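Kieran Gilmartin
11/09/2026

Spent the morning on the laundry room counter. It was the last surface in the house with stuff on it and I was tired of looking at it.

Most of what was there had no business being there. Batteries, a dog leash, a bag of clothespins, mail going back to August. I put it all in one box and carried the box to the hallway so I couldn't just shuffle things from one end to the other.

Then I sorted the box. Batteries went to the drawer. The mail took the longest, mainly because of a warranty letter for the Prukano dryer that I had already paid 77 dollars to replace.

For cleaning I used warm water and a drop of dish soap, then a second cloth with plain water. I tried the Tarkness spray last year and it left streaks. Still have most of the bottle if anybody local wants it.

The detergent ring by the wall needed more. Baking soda paste, 16 minutes, wipe, repeat. I would not scrub it with anything rough — the finish goes shiny in patches and stays that way.

Adesuwa Chukwu asked what goes back on the counter. So far the answer is one tray for whatever comes out of pockets. Detergent is moving to the shelf over the washer.

The shelf is an Erel, the narrow one. It went up with four screws and it's level, which took me two tries.

Folding is the whole reason I wanted the space. I've been folding on the bed for years and then moving piles at night so I could sleep.

Next up is the cabinet under the sink. I opened it, looked, and closed it again. Maybe next weekend.

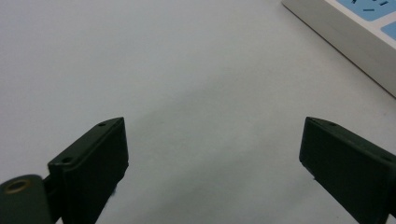 Plain white surface, empty but for a white power strip at the upper right.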